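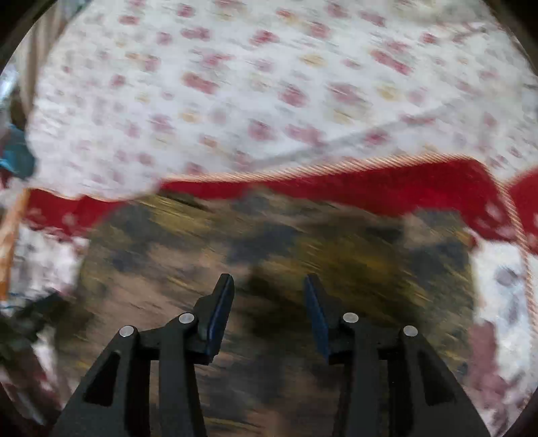
Two-finger gripper over the mixed-cloth set, fingers open, four joint pins showing.

Stop Replacing Pads on a Calendar

Most service sheets for small two-finger grippers ask for new finger pads every 2000 cycles and say almost nothing about the joints. I have looked after the handheld grippers at our Vurdale shop long enough to think this is the wrong way around. Pads should be changed on condition. Pins should be checked on a count.

The case for the calendar is easy to state. Pads are cheap, the swap is quick, and a worn pad drops cloth. A fixed interval needs no judgment from whoever is on shift. I accept all of that. The trouble is that the interval was copied from rigid-part work, where the pad closes on the same hard edge every time. Fabric does not load a pad that way. A folded cotton sheet, a length of corded trim and a heavy printed cloth each put pressure on a different part of the strip, and none of them cuts it. We have pulled pads at 2000 cycles with the full surface texture left. We have also pulled one at 600 that was glazed from tip to heel after a week on coated material.

A glazed pad is easy to find. Close the fingers on a strip of plain cotton and pull it straight out with a spring scale. If the reading has dropped more than a fifth below the figure logged for the new pad, change it. Clean the pad with alcohol and repeat the pull first, as lint and fabric finish account for a good share of low readings. The test can be done at the bench on Friday with the rest of the weekly checks.

The joints are another matter. Each finger on this pattern has an outer arm, an inner bar and a short link at the top, with one pin near the fingertip and one at the head of the outer arm. The linkage keeps the tip at its working angle as the fingers close. Wear in either pin lets the tip rotate under load, and the pads then meet at one end before the other. On a metal block you may never notice. On one layer of thin cloth the open end of the pads takes hold of nothing, and the operator squeezes harder, which loads the worn pin further.

Last June we had a unit come back to the bench three times for slipping. It got new pads each time. Each set fixed the slip for a few shifts, since a fresh pad is thicker and softer and hides a small error in angle. The fourth time, Kamonchanok Kaewsai put a dial indicator on the fingertip and found the play in the upper joint. The pin had worn a flat. One pin and a dab of retaining compound ended the matter. The three sets of pads went into the scrap bin with most of their life unused.

My proposal is short. At 3000 cycles, take the gripper out of use and measure side play at both tips with the fingers half closed. Measure half closed because the links are near the end of their travel when fully open, and the play reads low there. Write down both figures. If one finger differs from the other by more than the limit on your drawing, replace both pins in that finger as a pair. Do not mix a new pin with an old one to save a part. Wipe out the recesses in the outer arms while it is on the bench. Thread collects in them and works its way toward the joint.

The objection I hear from the Clodberg shop is that cycle counts are unreliable on handheld tools, as people open and close them while thinking. That is true, and it does no harm. An idle stroke wears a pin too, if less than a loaded one. It hardly touches the pad. The count suits the pin and misleads you about the pad.

We have run this way on 7 units. Pad use has fallen, and the bench hours have moved to a job that needed them. I would like the printed sheet to follow.

Skjelbred Bench Notes | Letters to the editor: use the contact form | © Skjelbred, all rights reserved | Back to top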